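Brotell Road Hall users' group
Minutes of the back room meeting, 2020-09-14

I took the notes again, so blame me for the spelling. We started late as the key to the side door had gone to the Wakent building by mistake (it's back on its hook now, please leave it there!).

Last minutes: agreed, once I'd corrected the bit about the tea urn.

Money: we have 612 pounds in the room fund. The Plamia quote for redoing everything came in at over 700, so that's a no for this year. Kaimal can do a smaller job for 430, filling and painting only, and most of us liked the sound of that. I'm to ring them and ask whether it includes moving the shelving, which I rather doubt.

Colours: this went on a good while. Some wanted the whole lot in one pale shade and be done with it, and I must say I was with them, but there's a lot of love for a cool blue-grey with something warmer next to it. We had a go at imagining it and got nowhere, so we moved on to biscuits and came back to it.

Tidying: the spare chairs are to be stacked by the window from now on, and the craft boxes need labels before we shift anything. Bring a marker if you've got one, the hall ones are all dried up.

Edges and joins: pale blue-grey on one side, a warmer, slightly pinkish grey on the other, and a darker line where they meet. 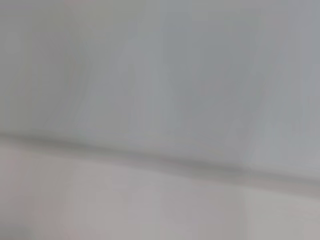 Couldn't we settle the colours before paying for any filling, came the question from the far end of the table, and would a matt paint mark too easily with chairs going past? Fair points both. I'll ask Kaimal about a wipeable one when I ring.

Any other business: the heater timer is set to 6 and should stay there. Someone has left a very nice casserole dish in the cupboard.

Next meeting when I've heard back about the quote.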